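Kitix Hand Gripper, pair (left and right)

The Kitix is a gripper that you hold in your hand and close with your own fingers. We sell it as a pair for teams who want to compare finger surfaces and cameras before they decide on an arm. Each gripper has its own camera, which looks forward over the two jaws. The marker plates are delivered with the set.

In our workshop in Anville we test with paper cups, as they show very quickly if a grip is too strong.

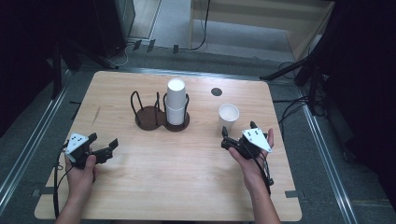 Paper cup test, both grippers in use.

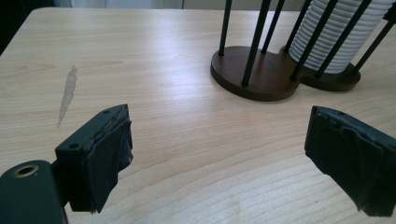
For the fingers we compared bare plastic with black tape. Emiliano Durán, who made the comparison, prefers the tape for light objects, but he advises to change it when it starts to wrinkle. The Aitken rubber pads hold stronger and are also harder to remove.

Jaw opening: 80 mm
Weight of one gripper: about 203 g, without cable
Order number: 3626
Delivery: 2 grippers, cables, marker plates, one roll of tape

The pads are ordered separately. Please write us which camera you use at present, so that we can check the mounting.

© Flirkport, Anville | Contact | Back to top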